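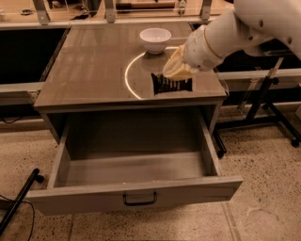
The grey cabinet with its top drawer open, and a white bowl on top

About Adugna

Search this site Search Go

Welcome, and thank you for stopping by to read about us. We are Adugna, a small furniture firm in Sidville, and we make and look after the sort of plain, useful storage that people put in a hallway or under a window and then live with for years. Cabinets and drawers, mostly, with the odd shelf when somebody asks nicely.

We began in April, in a rented unit behind the old bus garage, with 3,000 pounds' worth of second-hand tools and a firm promise to ourselves that we would only make things we would be happy to have at home. The first orders came from neighbours. One wanted somewhere to keep table linen, another wanted a cupboard for a music room, and a third just wanted a drawer that didn't stick (we understood completely!). We still make a version of that third one, and it is still the piece people write to us about most often.

Why we care so much about drawers

You may think a drawer is a simple thing, and in a way it is, but we have spent more evenings talking about drawers than we would care to admit. We like them wide and we like them shallow. In a deep drawer the thing you want is always at the bottom, under the takeaway menus and the spare batteries. In a shallow one you can see what you have, and you can put it back without shifting everything else first. Pale grey on the inside helps as well, especially on a winter afternoon when the light is poor and you are hunting for a needle or a dark button.

We are just as fond of a good handle. The dark metal ones, bent in a U shape and fixed with a post at each end, have been with us since the early days. You can get your whole hand round one, even with gloves on or a baby on your hip, and they wipe clean with a damp cloth. We tried knobs for a season and went back.

Then there is the top. We have always thought of a cabinet top as a small table that happens to have storage beneath it, and we finish it smooth so that it can be used like one. A white bowl for keys, a brush on its way back to the cupboard, the post you mean to open later – all of that belongs there. Our taupe-grey finish seems to suit almost any floor, and it looks especially well on speckled terrazzo, so we have never been tempted to drop it from the range.

What we do besides

Our tidying service, Bindum, grew out of deliveries. We would bring a new cabinet into a house and find the family standing there with armfuls of things and no idea where to begin, so we started staying on for an hour to help. It is now a proper part of the firm. A Bindum visit takes 3 hours, and we begin by emptying one drawer completely and leaving it empty until everyone has agreed what it is for. You would be surprised how much discussion that can cause, and how much lighter people feel afterwards.

Prevenix is our care plan. For 5 years after you buy from us we will come out to tighten handles, ease runners and touch up any knocks to the finish. You don't need to keep the receipt, as we write everything down in the big order book by the door. There are more than 300 homes in that book now, and we enjoy going back to them.

Come and see us

The showroom is at the front of the workshop, and you are very welcome to open and close everything in it as many times as you like. Bring your measurements if you have them, and bring the awkward object you can never find a home for. We have had a fondue set, a box of tent pegs and a very large atlas, and we managed to place all of them in the end. The kettle is usually on.

Comments

Marrowfat
We had the wide drawer for our sewing things and it has been a joy. Is the taupe-grey still made in the narrower size?

hallway_hoarder
Had a Bindum visit in the spring. We argued over one drawer for forty minutes and it now holds tea towels. Very happy.

Two Cats
Do the handles come separately? I'd like some for an old chest of my mother's.

We use cookies to remember your settings and to help us improve this site. Accept Manage choices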